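How do you keep a flat sheet from riding up on one side?
Posted in Bedding & Laundry

clandbridge_mel
Okay, this is driving me nuts. I bought a flat sheet to use as a bed cover in the spare room (cotton, from Dekker, nothing fancy) and no matter how carefully I make the bed, it ends up bunched on one side and too short on the other. The bed is pushed up against the wall, so I can't walk around it, and I have to sort of crawl across to tuck the far side in. By then I've messed up the side I started on! I've tried safety pins and I hate them. Is there a trick to this, or do I just need a bigger sheet?

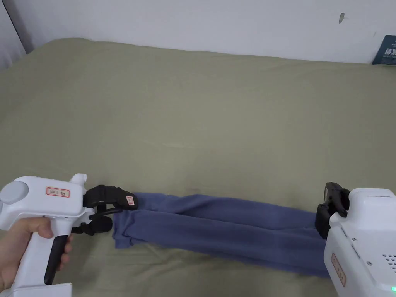

I should say I've washed it 3 times now and I dry it on medium. It may have shrunk a little, but I never measured it when it was new (I know, I know). My mom says to iron it, and I'm sorry, I am not ironing a sheet. I mostly want the green to look smooth for when people stay over, and right now I get soft creases all across it and a rumpled ridge back by the wall. I fold laundry on that bed too, which I'm sure doesn't help. Would those elastic clip things work on a flat sheet?

Tshepo Ndlovu
I had my bed against the wall for years in my old place in Adbridge, so I feel your pain. Do the wall side first, always. Pull the bed out just far enough to get your arm down there, tuck the sheet in deep – way deeper than you think you need – and push the bed back. Then do the foot, then the side facing you, and pull snug as you go. If you start on the open side you'll be dragging it loose every time you crawl over.

The other thing is the mattress pad. If you have one of those slick quilted ones, the sheet slides around on top of it all day long. I swapped mine for a plain cotton one and it was night and day.

For the creases, take the sheet out of the dryer while it's still a tiny bit damp and put it straight on the bed. Smooth it from the middle out with your forearms, then leave it alone for a few hours with nothing on top. No iron. I'm with you on the iron.
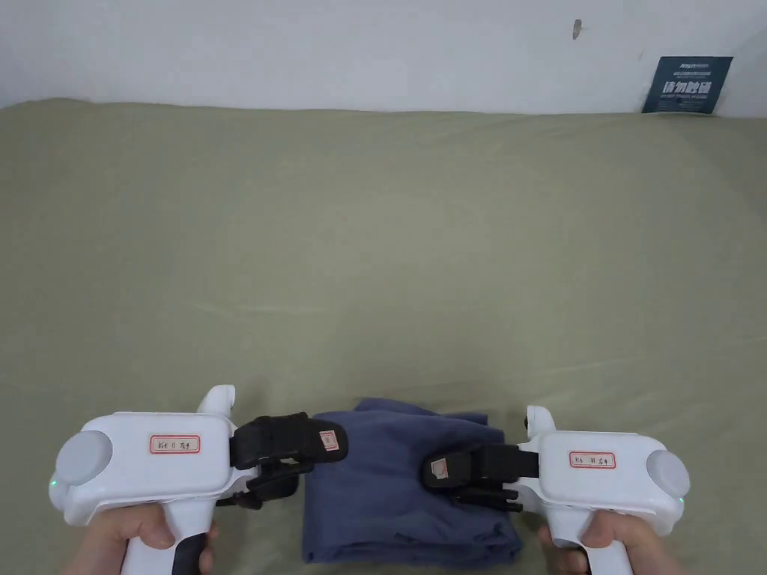 Do the elastic clips work on a flat sheet?

They do, as long as there's enough fabric hanging over to reach the underside of the mattress. I use the Clokido ones that run corner to corner. Put them on before you push the bed back or you'll be lying on the floor with a flashlight like I was. Thin cotton can get little pinch marks from the clips, so fold the corner over once and clip through both layers.

bramblehouse18
just get a bigger sheet. measure the mattress first, top AND sides. mine was too short for years and I blamed everything else

clandbridge_mel
Thanks, you two! Pulled the bed out and did the wall side first and it's already so much better. Ordering the clips tonight. And fine, I'll measure the mattress.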